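We left the parking lot in Neltdale at ten past seven in the morning, which I'd been dreading all week, and I was still eating a banana when the bus pulled out. There were 19 of us in the end, plus a cooler of sandwiches that took up its own seat. November is a strange month to go look at a sawmill, but it's when Handach opens its doors to groups, and I've wanted to go ever since we bought our first batch of maple from them.

The drive is longer than the map makes it look. You come off the highway and then there are 23 miles of county road, a lot of it behind a hay truck in our case, and then you smell the place before you see it. Fresh-cut maple smells a little like pancakes to me (I got teased for this on the way home, but two people agreed with me, so there).

They start you in the office with coffee and safety glasses and a short talk about the history. The mill began as a barn with one saw in it and the family cut barrel staves and fence rails for years before anybody thought of furniture lumber. There's a wall of old photographs in the hallway and I could have spent the whole morning there. Horses, mud, men with enormous mustaches standing on logs. The guide had to come back for me.

Then out to the log yard, and wow, it was cold out there! They keep the logs in long rows sorted by species and grade, ends painted so they don't check, and the guide showed us how to read the end of a log. I'd always figured the grading happened after the sawing, but a lot of it is done right there in the mud by someone with a stick and a very good eye. He asked us to guess which of three maple logs would bring the most money and I picked the ugliest one out of pure stubbornness. Wrong. It had a big dark heart, and the buyers for light-colored maple don't want it.

The sawing itself you watch from a catwalk behind glass. I can't really get across how loud it is, even with the ear muffs on. The log rolls onto the carriage, the sawyer looks at it for maybe a second and off it goes through the band saw, and the slab peels away like cheese. Somebody asked how long it takes to learn and the guide said he'd let us know when he was done learning. After every few cuts they turn the log to find the clear face, and once you've noticed that you start trying to guess the turn before it happens. I got pretty good at it! I'd have stayed up there through lunch.

The kilns were my favorite part, which surprised me, given that a kiln is basically a big warm shed. The one they had open for us holds 2,000 boards on a full load, all stacked with little sticks between the layers so the air can get through. Maple is fussy about this. Stack it wrong, or leave it sitting too long in summer before it goes in, and you get gray stripes where the sticks were, and they go deep enough that you can't plane them out. We've had a couple of boards like that in our own rack and blamed the planer. Sorry, planer.

Lunch was in their break room, with soup put on by the mill (thank you, Handach) and our own sandwiches. I sat by the window with a catalog and got talked into thinking about cherry.

In the afternoon we drove the short hop over to Bhat, the panel shop that buys a lot of Handach's shorter lumber. It's a much smaller place, quieter and very clean, and I think half the group liked it better than the mill. They rip boards into strips, lay them out on a long table and shuffle them until the grain and color look right side by side, then glue them up into panels for tabletops and cutting boards. The shuffling is all done by eye. They let us try it with a pile of strips and our group took so long arguing over two of them that the staff went on break.

I picked up a few tips there. They only spread glue on one edge of each joint unless the wood is very dry. They clamp less tightly than I do – I've apparently been squeezing most of the glue out onto the floor for years. And they scrape the squeeze-out while it's rubbery instead of chiseling it off the next day, so that's my new habit. They use a glue called Reteck that I hadn't run into before. I bought a bottle and will report back.

There's a bargain bin by the door at Bhat and of course we cleaned it out. Panel offcuts, mostly maple, with a few walnut strips at the bottom if you were willing to dig. I spent 52 dollars, more than I'd told my wife I would, and rode home with my feet up on the stack.

A few notes for anyone going next year. Wear real boots, the log yard is soup. Bring cash for the bargain bin, they don't take cards. The restrooms at the mill are out past the kilns, so go before the catwalk. And if you want to ride up front with the heater, get to the lot early. The sign-up sheet will be on the shop door with the others once we have a month from Handach.

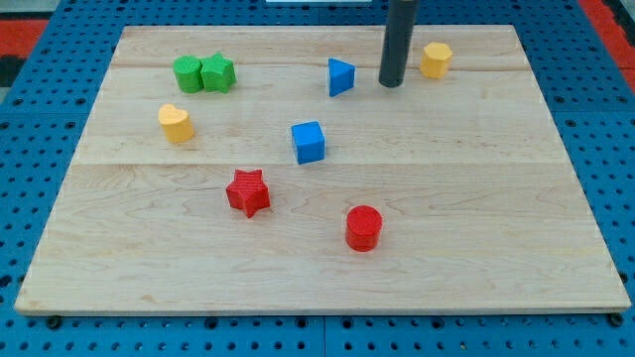
Neltdale Woodworkers' Club – Trips and Visits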